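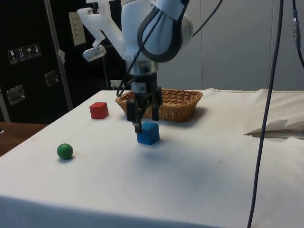 What is colour?

Colour is what the brain makes of the light that reaches the eye.

Light travels at almost 300 thousand kilometres per second. Light from the Sun looks white or slightly yellow, but it is a mixture. When it passes through raindrops, the mixture is spread out and a rainbow appears. By tradition a rainbow is said to have seven colours, although they blend into one another without clear borders.

Light moves in waves, and the length of the wave decides which colour is seen. Red light has long waves, which measure up to 700 nanometres. A nanometre is one millionth of a millimetre. Violet light has much shorter waves. 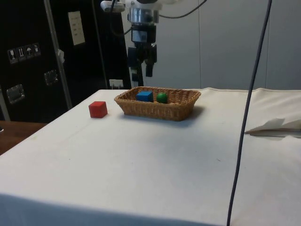
Elif Naz Sarıgül, Learning Officer, Skaranholm Science Centre
3 Dec 2021

Most things do not make light of their own. They take in part of the light that falls on them and send the rest back. A ripe tomato takes in most of the green and blue light and sends back the red. A white page sends back nearly all of it – a black coat sends back very little.

At the back of each eye is a thin layer called the retina. It contains two main kinds of cell that respond to light. Rods work well in dim places but cannot tell colours apart. Each eye has close to 100 million of them. Cones need more light.

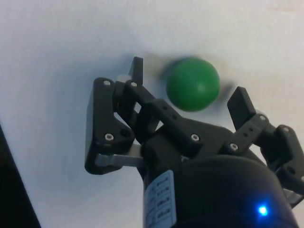

Most people have three types of cone, and each type responds best to a different part of the rainbow. The brain compares the signals from all three. Some people have cones that work differently, and they may find it hard to tell red from green. This is called colour blindness, and it is more common in boys than in girls.

Many animals see colour in other ways. Dogs have two types of cone. Bees can see ultraviolet light, which people cannot see, and some flowers carry ultraviolet patterns that guide bees to the nectar.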